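Do You Need to Refinish That Pale Wood Table? Probably Not

Every April the same advice goes around: sand your table, oil it, wax it, feel better. I don't buy most of it. Wood doesn't get thirsty, and a dull top isn't a sick one. Before you spend a weekend covered in dust, try the dull version first.

Step 1. Clear everything off. Wipe the top with a soft cloth wrung out hard in warm water with a drop of dish soap. Go with the grain. Follow with a plain damp cloth, then a dry one.

Step 2. Leave it overnight. Wet wood looks darker and richer than it is, and plenty of "after" photos online owe their glow to that.

Step 3. Look at it in even daylight, standing up. People get down at table height with a flashlight and find 6 things to worry about. You don't eat dinner with a flashlight. 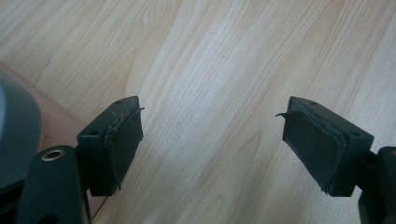
Pale matte wood with long wavy grain. The honey-tan lines between the lighter bands are figure, so leave them alone.

Step 4. Learn what is grain and what is a stain. Grain runs on in streaks and curves. A cup ring cuts straight across it. Bernd Wunderlich wrote to me after sanding for 2 evenings at a "stain" that went clear through the board. Of course it did.

Step 5. If you do have a ring, test whatever you plan to use on the underside first. I tried the mayonnaise trick on my old Gukcombe side table and got a ring that smelled like lunch.

Step 6. Skip the gloss polish on a matte top. The Cokano bottle promises to "revive" the wood. Mine came up shiny in patches, and evening it out took until Thursday.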